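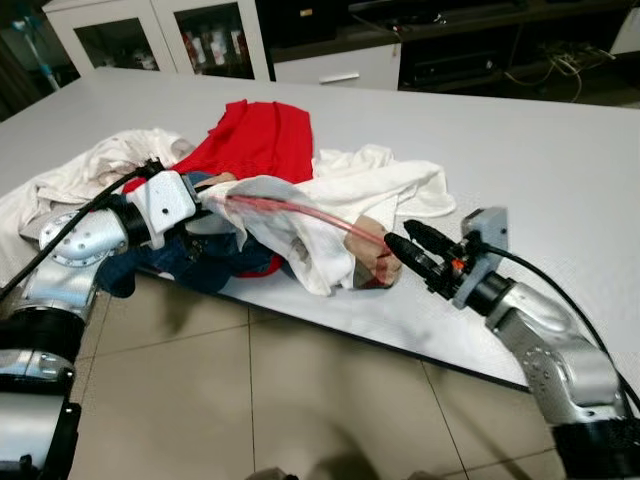

From: Luana Teixeira
To: chores-list
Subject: Re: [chores] the hanger question, again
Message 1672

Dear all,

I have read Gervásio's message twice and I left it under my signature, so that those who joined recently can follow. He asks if we should still wait before we say anything to the laundries in Moura, or if the machines are already good enough for a part of their work. I would like to answer with some care, as I worked nine years in such a laundry before I came to robotics.

First I must separate two kinds of work which are often mixed in this list. In a big laundry the flat things (sheets, tablecloths, napkins) have gone through machines for a long time. The laundry where I worked did 2000 sheets on a normal shift, and the persons there only fed the corners to the clamps. It is a solved matter, or nearly. The garments of private people are another thing. They come in a heap, one inside the other, sleeves turned inside out, jeans under white cotton. Before you can hang anything you must know where one piece finishes and the next begins, and this is already the half of the job.

With two arms on a table, what I look at is the heap and not the hanging. A person pulls at a corner and feels if the rest is coming along. Our arms in Fliltstead do not feel very much. They pull, the camera looks, and sometimes two pieces come up as one. In our last series we made 197 attempts to take a single garment from a heap of four. I will not give you a percentage, for the reason that we changed the fingers in the middle of the series and the numbers before and after cannot be put together.

Second, the hanger itself. It is thin, it is hard, and it has to go into something soft which changes its form when you touch it. If the gripper holds the hanger too low, the hook swings. If it holds too high, there is no room left for the neck of the garment. We also found that translucent hangers are difficult for the depth camera, and I suppose many of you have met the same with drinking glasses. 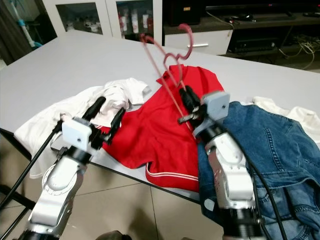
Can a machine put a jacket on a hanger today with no person standing beside it?

In a prepared room, with garments it has met before, it can do it for part of an afternoon. In a home or in a small shop I would still put a person beside it, and this person will be busy more often than one would like.

I know that Grimum tells its visitors something more cheerful. I saw their demonstration in Grenduria and it was well made, I do not want to be unfair. But the shirts were all of the same size, they were laid on the table with the collar to the top, and after the fifth shirt a young man came to put the hangers straight. I counted him as part of the machine.

Third, the cameras at the wrist. Several persons wrote that they do not see the use of them, when there is already a good view from the head. My experience is that you need both and that each one fails at a different moment. From the head, the hand hides what it is holding. From the wrist, when you come near to the cloth there is nothing more to see than the cloth, and no edge to guide you. 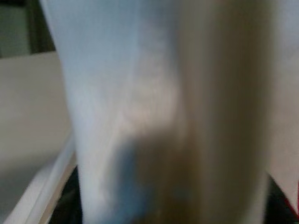 Wrist view, very near to a pale surface.

So the last centimetres are done half blind, as I do also when I look for a sock behind the radiator. The difference is in the fingertips. I would spend the next money there, and not in a third camera.

As to speed, I would ask everyone to stop publishing films at eight times the real speed without writing it in the corner. One laundry owner in Moura believed such a film and was quite disappointed with me, who had not made it.

What I propose for Moura is modest. We offer them one rack and one table, for the white things only, in the evening when the shop is closed. Somebody of us stays there. We write down each time a hand has to help, and for what. If in March the list is still long, we show them the long list.

The bar of the rack should be fixed at one height. I mention it as we lost a whole Saturday with a bar which had gone down by two fingers, and the arms were hanging everything on the air.

With kind regards to all,

Luana Teixeira
Fliltstead

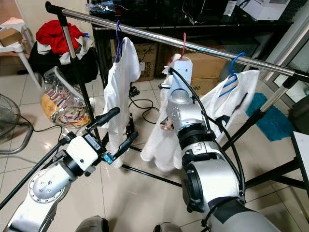 Gervásio Frota wrote:

> Dear list, I am told for the third time this year that the
> laundry robot is ready. I am also told for the third time that
> it needs two years more. Both come from people I respect. The
> shops in Moura pay by the hour, and they ask me a simple thing:
> if they buy the arms, can they leave the ironing person at
> the iron and not call her to the rack every ten minutes?
> One of them would put down 2000 as a deposit tomorrow. I have
> told him to keep it for now. Was I right, or am I too careful?
> Please answer to the list and not to me alone, the others want
> to read it also.
> Gervásio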